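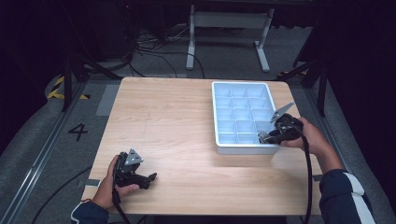 What size of tray do I need for small parts?

Count the kinds of part you want to keep apart, then add a few compartments for the ones you will discover later. For most home and workshop tables a tray with 15 compartments, five rows of three, is a good beginning. It is small enough to stay on the table while you work, and one person can carry it with two hands when it is full.

Which trays do you sell at Grever?

We keep two lines. The Velstead is the flat white tray with a grid of square compartments and a raised rim. The Yeoh is deeper and has long compartments for pens, brushes, small screwdrivers and similar things. Both lines are made to stand in a drawer or directly on the table. If you are not sure which one is right, measure the longest thing you want to store. When it does not lie flat in a square compartment, choose the Yeoh.

How should I place the tray on the table?

Most of our customers put it with the short side toward them, on the side of the hand they write with. In this way the other half of the table stays free for the work itself. Left-handed persons do the same on the left side. Leave a space of one hand between the tray and the front edge of the table, so that your sleeve does not catch the rim when you stand up.

In what order should I fill the compartments?

Put the things you need most often in the nearest row. The far row is for parts you take once in a session or less. Between these, we suggest to follow the order of the work. If you first need the washer and then the nut, let them be neighbors. Please do not fill by size only. It looks very nice on the first day, but you will search more afterwards.

How full can a compartment be?

Fill it to half, or a little over. Your fingers need room to go down beside the parts and close around one of them. When the compartment is full to the rim, parts jump over to the next one and after some weeks you have a mixture. Keep the rest of the parts in their bags, in a box under the table, and refill when you can see the bottom.

It is difficult for me to pick up very small parts. What can I do?

Lay a thin piece of felt or craft foam on the bottom of the compartment. The part sinks in a little and you can tip it up with one finger. Tweezers with blunt ends also help. For flat washers, a piece of thick paper folded to a small ramp in one corner works well – you push the washer up the ramp with the fingertip and take it at the top.

The tray slides when I work. How do I stop it?

First wipe the table and the underside of the tray, as dust makes them slide more. If it still moves, put a rubber shelf liner under it, cut a little smaller than the tray so you do not see it. You can also use four dots of removable putty. We do not recommend double-sided tape on a wooden table. It can lift the finish when you remove it.

Will the tray scratch my wooden table?

The underside is smooth, but a grain of sand between tray and table can leave a mark on any wood. Lift the tray when you want to move it, and do not pull it. For soft or oiled wood, use the same shelf liner as in the previous answer. When you wipe the table, wipe along the grain and dry it immediately.

What happens if parts fall on the carpet?

Stay seated and look before you move your feet. A flashlight held low, almost flat to the floor, gives each small part a long shadow and you will find it faster than with the ceiling lamp. For steel parts, pass a magnet in a plastic bag over the carpet, then turn the bag inside out. For the rest, stretch a thin stocking over the tube of the vacuum cleaner and fix it with a rubber band. If you drop parts often, lay a light-colored sheet under the table during the work.

How do I clean the tray?

Empty it completely, also the compartments which look clean. Wash it in lukewarm water with a little dish soap and use a soft brush for the corners. Rinse, shake, and let it dry upside down on a towel. Do not put it in the dishwasher, the heat can bend the rim. Please wait until the corners are really dry before metal parts go back, otherwise you can get small rust rings on the bottom.

Can I write on the compartments?

You can, with a water-based marker on the inner wall, and it goes away with a wet cloth. Permanent marker stays for a long time. Paper labels on the rim are easier to read, but they become dirty at the edges. Some customers draw the grid on a card and keep it beside the tray. We find this the best way for people who change their parts with every project.

Can I stack full trays?

The Velstead can be stacked two high when it is full, and higher when it is empty. The rims stand on each other, but the trays do not lock. Do not carry a stack of full trays up the stairs. The Yeoh should not be stacked when long things stick out over the rim.

Can I use it for beads, seeds or food?

Beads and seeds are no problem. Write the name and the year of the seeds on a card, they look more similar than you think in March. The trays are not tested for food, so we ask you not to use them for it.

I ordered the wrong line. Can I exchange it?

An unused tray can be exchanged at our shop in Trulledholm or by mail. Put it in the original carton and include the order slip. The article number of the Velstead with 15 compartments is 2743 and the Yeoh is 216. Please check this number on the slip before you send the parcel – most wrong deliveries come from a wrong number on the order form.

One inner wall is broken. Can it be repaired?

The walls are one piece with the bottom, therefore we have no spare walls. A clean break can be glued with a plastic glue, but small parts may pass under the wall if there is a gap. If the wall was broken when you opened the carton, keep the carton, take a photo and write to us before you use the tray.

This page was last changed on June 12, 2019.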